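Lustemholm Laundry Building -- Safety Walk-Through, June 11, 2018
Checked by: Paora Kereama
Copy to: Tin-yau Kong

Exits and floors
Rear exit clear -- OK
Front exit -- FAIL. Two carts parked across it again. Moved them myself.
Floor drain by washer 18: cover loose, needs 2 new screws
Wet floor signs -- OK, one cracked, still usable

Dryers
Lint screens -- OK on all but dryer 26, packed solid. Shut it off until cleaned.
Vent duct behind the Pikamberg units: dented, airflow weak. Get a quote before July.
Emergency stops tested, all good

Electrical
Panel door closes now. Label missing on the press circuit.
Extension cord running to the fan -- not allowed, unplugged and taken to office

Folding area
Table height OK, no sharp edges found
Nothing stacked over the sprinkler line
Anti-fatigue mat curling at one corner, tape is not a fix

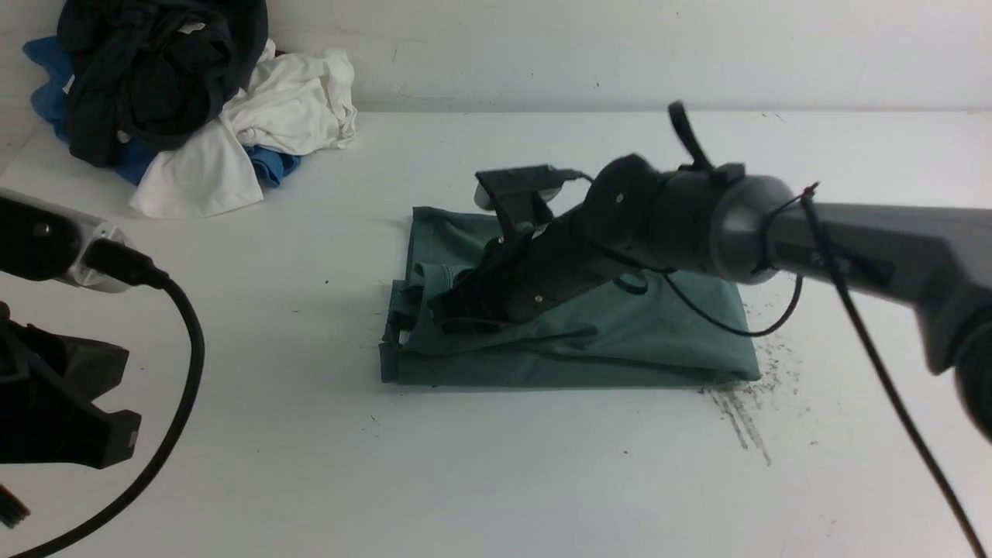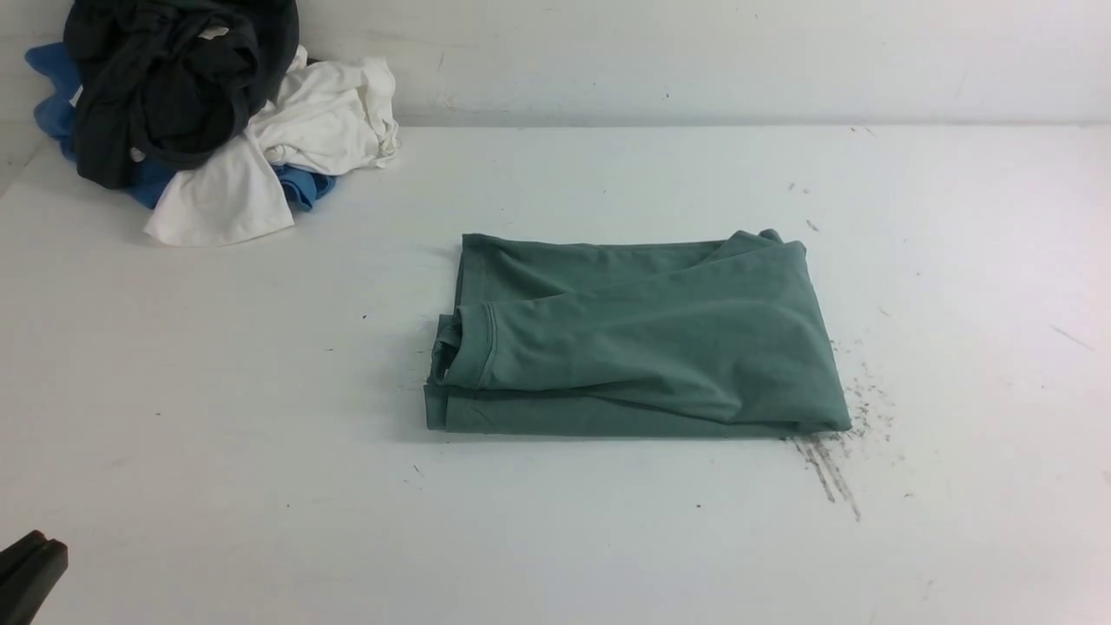
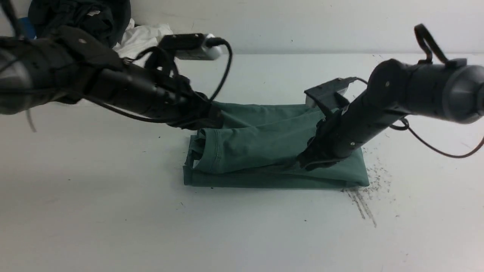 Folding area, white tabletop, green garment folded.

Chemicals
Jimau detergent drums on spill tray -- OK
Bleach stored next to the sour. FAIL. Separate these today, not next week
Eyewash: ran it, water brown at first then cleared. Needs weekly flush, log sheet is blank
Gloves -- only small size left, order large

Fire
Extinguisher by boiler: tag out of date. Call Wan for service.
Boiler room was being used for cardbord storage. Not OK, cleared half of it, rest still there
Alarm test passed

Repair budget left is 400, so duct quote first, mat second. Tin-yau to sign off on the bleach move and send me the extinguisher date when he has it. Will recheck front exit wihout notice.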